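About Mosska

Hi, I'm Declan, and I run Mosska with my business partner Ilgın Bayram out of a very full workshop in Mottram. We sell things for the table. Mugs, spoons, little bowls for olives, the odd teapot when we can find one that pours properly (harder than you'd think!).

We started in 2013 with a market stall and 200 mugs that were meant to be grey and came out of the kiln more of a swampy green. We sold the lot by lunchtime, mostly to people who felt sorry for us, and I've still got a chipped one at home that I won't let anyone put in the dishwasher.

These days Ilgın looks after the colours and I look after pretty much everything else - the ordering, the packing, the emails at six in the morning. She's the one who'll spend a whole afternoon deciding which blue goes with which other blue. I just want to know if the handle's comfy when you've got a biscuit in the other hand.

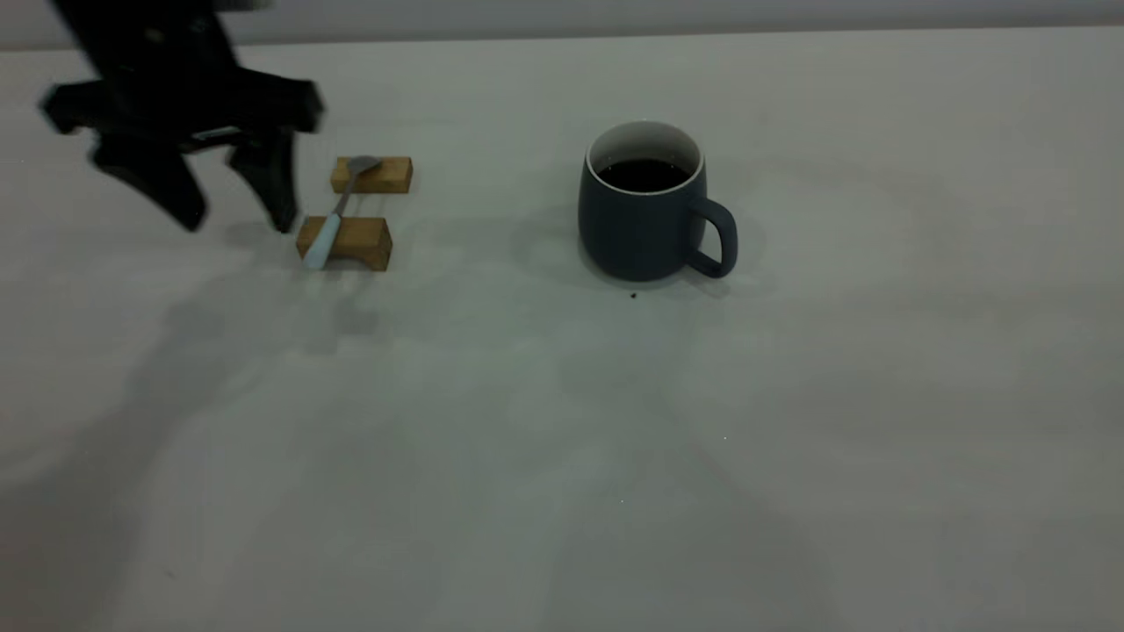

Spoons are my favourite part of the job, if I'm allowed one. A coloured handle cheers up a plain cuppa no end, and I like a spoon to have its own spot on the table so it isn't left dripping on the saucer or, worse, the newspaper. We offer small wooden rests as well, and I oil a batch every March while the weather's still warm enough to leave the roller door up.

Our two main ranges are Fesine, for every day, and Zemance, which is a bit dressier and comes out when the in-laws visit. You can mix them. I do, and Ilgın has almost stopped commenting.

If you'd like to visit, come round to the side door and knock loudly, the radio's usually on. We're happy to wrap gifts, match a colour to something you've already got, or put the kettle on while you make up your mind.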